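Rotent

A small library and command line tool for reading firmware images and pulling the functions out of them. Written in OCaml. No runtime dependencies once built.

Shares 10 | Comments 2

Status: usable, moving fast, expect the API to break before 1.0. Docs are behind the code - sorry. 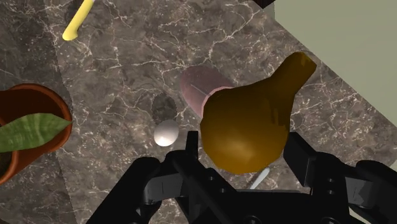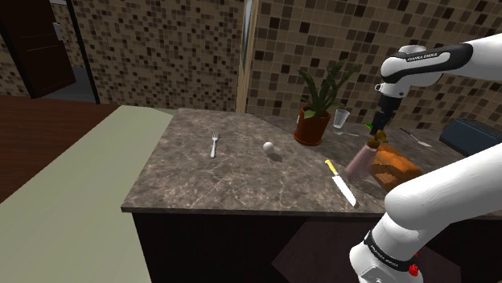
Thư Ông asked under the last release whether the ARM lifter can be used without the loader, as her dumps have no headers at all and she only wants the IR for one range of bytes. Yes. Pass --raw and a base address. She also pointed out that the old README said --base took decimal. It takes hex. Fixed now.

What it does

- splits an image into sections, where there are sections to find
- disassembles ARM, Thumb and MIPS (little endian only for now)
- lifts to a small IR called Nernton
- recovers functions and a call graph, dumps both as JSON
- compares two builds of the same firmware and lists changed functions

What it doesn't do: decompile, unpack vendor encryption, x86. Please don't open issues for x86. There are better tools.

Building

You need OCaml 4.10 and dune. Clone, then

 dune build
 dune install

On a Mac you may have to set the linker path by hand. Hậu Phí has a note on this in docs/mac.txt, some of it out of date but the paths are right.

Quick use

 rotent scan dump.bin
 rotent lift dump.bin --raw --base 8000
 rotent diff old.bin new.bin --json

scan is the one most people want. Output goes to stdout, warnings to stderr, so piping is safe. If it finds no code it exits with 2 and prints nothing, which has confused people. Will change.

Test set

The Stitovham set lives in its own repo, fetched with make fetch-tests. 790 images in total. 229 of those have symbols and are what we score function recovery against. A further 163 are known to be damaged in some way (cut short, bad checksum, flash padding in odd places) and are only there to check we dont crash. The rest are plain stripped builds, no ground truth, used for timing.

Labels for the symbol part were made by script and then checked by Dolores Dvorak and Faizal Liem. Where they disagreed the function start is marked unsure and left out of the score. Tail calls are the weak spot, read the numbers with that in mind.

Known problems

- Thumb/ARM switching through a register is guessed, sometimes wrongly
- jump tables with a signed offset get missed - patch half done
- MIPS delay slots lift fine but the printed adresses are off by one instruction
- diff eats memory on big images. Use --sections to narrow it down
- Kolář format output is write only, the reader was dropped in April

Contributing

Small patches please. Run make check first. Anything touching the lifter needs a test with the raw bytes in it, not just the IR. Rodrigo Sequeira looks after the loader, ask him before moving things about in there.

Licence

MIT for the code. Test images keep whatever terms they came with, see the file next to each one.

Last edited 17 Jul 2020

2 comments | Share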